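La segunda pasada

Última actualización: 29/10/2022
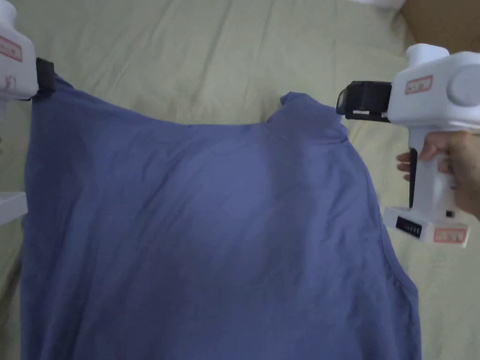 Lectura: 2 min

Berge le pidió que estirara la prenda azul sobre la sábana y que no pensara. Valter Boström apretó los dos gatillos y tiró de las esquinas.

—Estás pensando —dijo Berge.

—Estoy doblando ropa.

Llevaban 19 tardes así en el piso de Pevalberg. El método se llamaba Strand y lo había escrito Stellan Berge en una hoja por las dos caras. Una persona doblaba una prenda con las pinzas en las manos. Después la deshacía y la volvía a doblar, y al modelo se le daba solo la segunda pasada. Berge sostenía que en la primera uno decide y en la segunda uno ya sabe.

Imitz, el modelo, había aprendido con 1000 dobleces. Al principio se quedaba parado con la tela en alto. En noviembre tenían que enseñarlo en Bestaten y Valter no quería ir.

—¿Cuánto ha salido hoy? —preguntó.

—Con las primeras pasadas, cinco bien de 30. Con las segundas, diecinueve.

Valter soltó una esquina y la volvió a coger más cerca de la costura.

—Eso lo has hecho dos veces —dijo Berge.

—¿El qué?

—Soltar y coger de nuevo. Lo haces siempre en el hombro. Imitz también lo hace.

Valter miró la tela. Su madre planchaba en la cocina y antes de doblar una camisa la dejaba caer un poco y la recogía por el hombro. Él no se acordaba de haberlo aprendido.

—¿Lo quito? —preguntó.

Berge buscó en el ordenador. Tenía apartadas las pruebas en las que el modelo no repetía el gesto. Eran pocas y casi todas habían salido torcidas.

—Déjalo. Lo pondré en el informe como reagarre.

—Ponle otro nombre.

—¿Cuál?

Valter no contestó. Dobló la prenda, la deshizo y tiró otra vez de las esquinas. En el hombro soltó y volvió a coger.

—Segunda pasada —dijo Berge, y lo apuntó.

3 comentarios · Compartido 12 veces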